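Hetden Recipe Cards: README

Last edited in October. Maintained by Uliana Kuzmenko.

What is in the folder

Hetden is a set of 259 home recipe cards, typed up as plain text. The cards came from two kitchen boxes. The larger box belonged to Bronisława Tomaszewski and covers soups, dumplings, pickles and cakes. The smaller one was put together by Calum Ogilvie's aunts and is nearly all baking. Each card is one file. Both sides of a card go into the same file, with a line of dashes between them.

The files are sorted into 4 folders:

savory
sweet
preserves
unsorted

A recipe sits in unsorted when the card has no title and the ingredients don't settle the matter. Please leave those where they are unless you have cooked the thing and know what it is.

File names

Names are lowercase with hyphens, taken from the title on the card. If two cards share a title, the second gets a 2 on the end, the third a 3. There are several honey cakes, and they are different recipes. Don't merge them.

File layout

Every file starts with the same fields, one per line:

title
box (tomaszewski or ogilvie)
language
serves
source
checked

After the fields comes a blank line, then the ingredients, then the method. "Serves" is left blank if the card doesn't say. "Source" is for a name or clipping mentioned on the card, such as a neighbor or a flour packet. "Checked" is yes or no and means a second person has read the typed text against the card. It doesn't mean anyone has tested the recipe.

Languages

111 of the cards are in Polish. The rest are in English. Polish cards have been typed in Polish first, with an English translation in a second file ending in -en. Ksawery Kołodziej did the translations. Where a word has no good match in English he kept the Polish one and put a short note in square brackets after it. The -en files are not included in the card count.

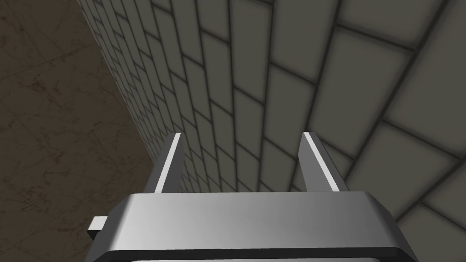

Measures

Amounts are typed as written. A glass stays a glass, and a knob of butter stays a knob. We tried converting everything to grams in the first version and took it out again, as too many of the cards use a cup or spoon that could be any size. If you want to add a conversion, put it on a separate line starting with "note:" and leave the original line alone.

Oven settings are also kept as they stand. Some Ogilvie cards give gas marks, others just say "hot" or "a slow oven." A table of gas marks in Fahrenheit and Celsius is in the file ovens.txt.

Spelling and mistakes

Spelling on the card is kept, except for the title field, which uses normal spelling so that searches work. Crossed-out text is left out unless the new text makes no sense without it. Words we couldn't read are marked [unclear]. Stains took out most of the back of the plum jam card, and the method there stops at the second boil.

Known problems

The walnut roll lists eggs in the method but not in the ingredients. Typed as found.

The file dill-soup-2 may be a later copy of dill-soup. The wording is close but the amounts differ.

Some of the pickle and canning recipes use methods that are not considered safe now. They are kept as a record. Use current canning advice for anything you plan to store.

Search script

İlker Tuncer wrote a small search script called find-card. It looks for a word in the title and ingredients and prints the matching file names. Add -m to search the method as well. It ignores accents, so "zurek" will find "żurek." It does not search the -en files by default. Add -e for those.

Corrections

Send corrections to Uliana with the file name and the line you think is wrong. She has scans of all the cards and will check against them before changing the file. New recipes are welcome but go in the separate Henare folder, which has its own README.

Use

Copy, print and cook from these as you like. If you reprint a whole section, please name the box it came from.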